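Put the Unit Price Where the Hand Goes
Opinion, February 22, 2024

Shelf-edge labels in most food shops carry two prices. The large one is what the customer pays at the till. The small one is the price per 100 grams, per kilo, per litre or per item, and it is the only one that allows two packs of different sizes to be compared. I want to argue that the small figure should be the same height as the large one, that the unit should be fixed by product type, and that both changes would cost shops very little.

The fault in the present system

Last September I copied down the shelf labels for dried goods, tea, coffee and cleaning products in two shops, a large Wornico and a smaller Dremulari. The total was 1,084 labels. Of these, 892 showed a unit price of some kind. The rest showed none, mostly on promotional tickets that had been slid over the standard label and covered it.

Presence is a weak test. On one bay of ground coffee the unit switched between 100 grams and one kilo from one brand to the next. Tea was worse. Some boxes were priced per bag and others per 100 grams, and a bag has no standard weight. A customer who wants to know which tea is cheaper must read the net weight on the side of each box and do a division. Few people will do that with a basket on one arm.

Type size adds to the problem. On the Wornico labels the selling price was set in figures 21 millimetres high. The unit price was a small fraction of that, printed in grey, and on the bottom shelf it could be read only by crouching.

The usual objections

Retailers say that larger unit prices would crowd the label. The label already finds room for a stock code, a bar code, a supplier reference and often a loyalty message, none of which helps the buyer choose. The stock code can go on the back or be folded into the bar code.

They also say that customers do not use unit prices. This is a measurement of the current labels and says little about better ones. A figure that cannot be read will not be used.

A third objection is that price per kilo ignores quality. So does the selling price. Two coffees at the same cost per cup may taste quite different, and the buyer remains free to pay more for the one that tastes better.

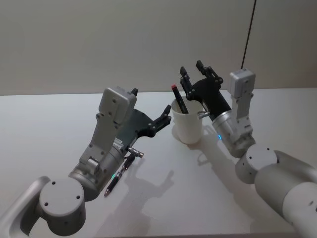

What a better rule would say

One unit per product type, set out in a public list. Coffee by the kilo, tea by the kilo, washing powder by the wash with the dose printed beside it.

Equal height for both prices, in the same colour and weight.

No promotional ticket to cover the unit price, and the offer's own unit price to be shown on the ticket, including for multi-buy deals.

The same rule online. The Doltel grocery site lets a shopper sort by selling price but not by unit price, although it holds both figures.

Shops should be given one full label reprint cycle to comply. Electronic shelf labels could be changed sooner, as the layout is a template held in software. Small shops below a set floor area could keep their present exemption for a further year, after which I would end it.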